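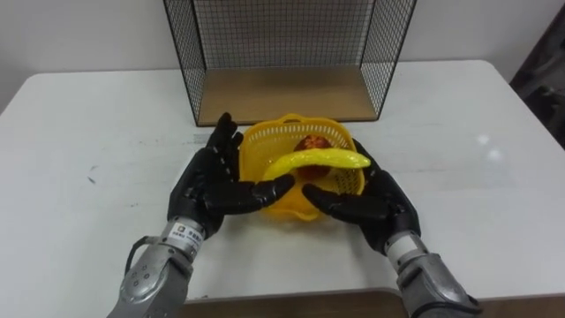
What does Fikitz do?

We run play-and-learn sessions where young children practice sorting, packing and putting away, using pretend food, baskets, boxes and shelves.

Fikitz started with a toy grocery store. Grigore Neagu had set one up in the front room of his house on Jitaru Street for his two daughters, and the neighbors' kids kept turning up to play in it. What he noticed was that they loved the shopping part, sure, but they loved the putting away even more! They would empty a basket, line everything up, fill it again, argue over where the pears lived, and start over. By the end of that August he was borrowing chairs from next door. Laurențiu Pascu, who had taught kindergarten for 11 years and lived two doors down, offered to help him make something proper out of it, and the two of them have been at it ever since.

Today we have our own place in Cevmont, with six tables, a long wall of low shelves and a storeroom that we are a little too proud of. Children come to us from age three, in small groups, with a parent or with their preschool class. A session lasts 34 minutes. (We tried 45. The last ten were mostly snack talk.)

The sessions are simple to explain. Every child gets a table spot, a basket and a few things to put in it or take out of it. Maybe the job is "pack a picnic," maybe it's "the store is closing, put the fruit back." We talk as we go – what's heavy, what rolls, what goes on the bottom, what fits if you turn it sideways. Kids this age have strong opinions about all of it, and we love hearing them.

We're picky about our materials, in a happy way. Our collection is up to 250 pieces of pretend food now, and Laurențiu can tell you where each one goes. We like plain shapes and strong colors, things a child can name from across the room. 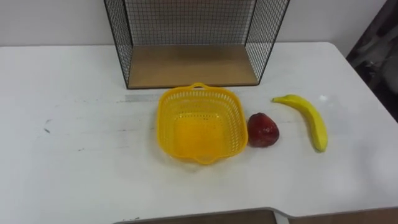 Our favorite activity is one we call Hedusness, a name one of the first kids came up with and would never explain. It's a put-away game for one or two players, and it has hardly any rules. You start with an empty basket and the fruit out on the table, and you decide what goes in first. A yellow basket with a banana and a red strawberry beside it is plenty for a first round. The open-front wire box behind it makes a good little shop or pantry, with a wooden floor to set things on and mesh sides that let a child peek in from anywhere. Older children like to make up the orders themselves and send the grown-ups shopping, and we end up with some very odd lunches.

Bananas deserve a word of their own. They are long, they curve, and they will not lie flat in a small basket on top of an apple, so one end sticks out over the rim. Some children are fine with that. Others will take everything out and begin again, and we give them all the time they need.

Parents are welcome at the table or on the bench by the window. Preschools can book a morning for the whole class, and we'll split the group between the tables. If you'd like to look around first, just ring the bell – we're usually in the back sorting vegetables, and we'd be glad to show you the shelves.

Page updated April 2019

Comments

Dana's mom
We came with the preschool and now she packs the real groceries at home. Eggs went on the bottom once, but she's learning!

T.R.
Do you take kids who are almost three? My son's birthday is a few weeks off and he's crazy about baskets.

Grigore (Fikitz)
T.R., yes, bring him along. Come to a parent session first and see how he likes it.

oldmapletree
Wish this had been here when mine were small. Is there parking on the street side?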